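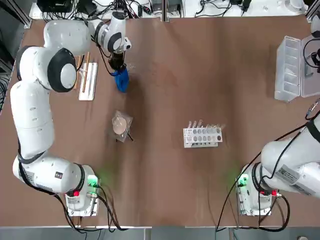 Category: Supplements & Wellbeing > How to

How to sort a month of supplements in one go

I used to keep all my vitamins in a kitchen drawer and take whatever rolled to the front. Then last July I found three open tubs of vitamin D in there and decided I needed a system. It takes me 12 minutes now, and I do it with the radio on.

Get everything out first - every tub, sachet and half-used blister strip. Check the dates and put the expired ones in a bag for the pharmacy (please don't flush them!). Then read the labels side by side. My Surance multivitamin already had zinc in it, and so did the Nerkeck cold-season tablets I was taking at lunch, so I dropped one. 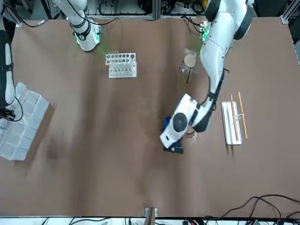
Next, write down what you take and when. Iron goes on its own line, away from tea and coffee. Fat-soluble ones like D go with a proper meal. If you're on prescription medicine, or pregnant, show the list to your pharmacist before you fill anything.

Now fill up, one product at a time, all the way along, and close each tub before you open the next. I had 119 capsules to get through the first time and mixed two up by having both lids off. Leave out anything that has to stay in its original packaging, such as probiotics from the fridge or effervescent tablets. 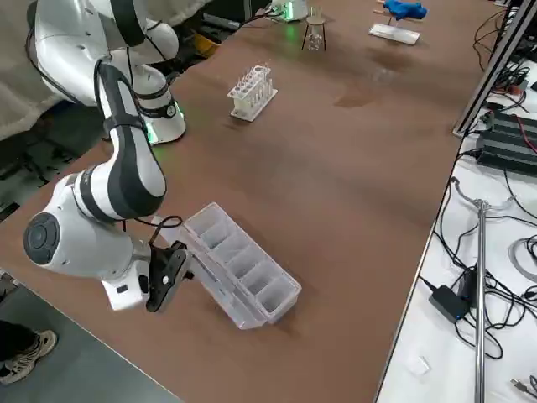
Clear plastic compartment box, gripped at one end.

Keep it somewhere cool and dry, well out of reach of children. Mine lives on top of the wardrobe, and the list is taped inside the door.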